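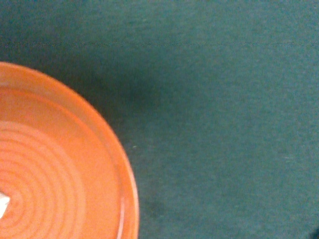 Posted by Halima Mugo | 13 Feb 2018 | Kitchen & Table

Hatine Heavyweight Table Cover

Okay, I have been wanting to get this one onto the site since before Christmas, and the rolls finally came in from Bresteck last week, so let's talk about table covers!

I know, I know. A table cover is not the most thrilling thing you'll buy this year. But I've had the Hatine on my own kitchen table for a whole winter now (two kids, one very large cat, a lot of soup) and I've become a bit of a bore on the subject. It's a plain woven cotton cover, heavy enough that it hangs properly at the sides and doesn't skate around when somebody leans over to grab the salt. That was my complaint with the old Nogueira covers we used to carry – lovely colors, but you'd put your elbow down and the whole thing came with you.

How it feels

Fairly stiff on day one, I'll be straight with you. Mine softened up after the second wash and by the fourth it felt like an old canvas apron. The hem is double stitched all the way around and the corners are mitered, so you don't get that fat little lump of folded cloth at each corner. I've pulled at mine plenty and no threads have come loose so far.

Sizes

Small square, 30 inches each way. Good for a side table, a card table or a tray on legs. Some of you buy these to put on top of a bigger cloth, which looks great.

Long, 86 inches. Fits a standard six-seat table with a decent drop at both ends. This is the one I have.

We can't cut custom lengths, sorry! I've asked. The hems are done before the covers reach us. If your table is an odd shape, send me the measurements and I'll tell you which size comes closest, or whether you'd be better off with something else.

Washing

Cold wash, by itself the first time (the dark shades let go of some dye, and I have a pair of formerly white socks to prove it). Hang it up while it's damp and pull the edges straight with your hands. I never iron mine. Kavinda Siriwardena, who packs most of your orders, irons his every single week and tells me I'm a savage. It does look nicer his way, but I have things to do.

You can tumble dry on low, but expect it to come up a touch shorter. Please don't bleach it.

Spills

It isn't waterproof and it isn't coated, so a full glass of juice will go through to the table if you leave it sitting. Small drips are fine if you blot them quickly. If you have a wood table you worry about, put the Galtarent felt pad underneath. It's cut to match both sizes, and it makes plates and bowls land a lot more quietly too – a real plus at breakfast in my house.

Stock and shipping

We ordered 500 this time, after selling out so fast in the fall, and that covers both sizes and all the colors. The next delivery won't be until April. Covers ship folded flat in paper, so there will be creases when you open it. They drop out in a day or so on the table, or right away with a bit of steam.

Returns are fine as long as it hasn't been washed. If the color isn't what you hoped for, ask for a swatch before you order the long one. Swatches are free, just put your address and the shade in the order notes and Kavinda will mail you one.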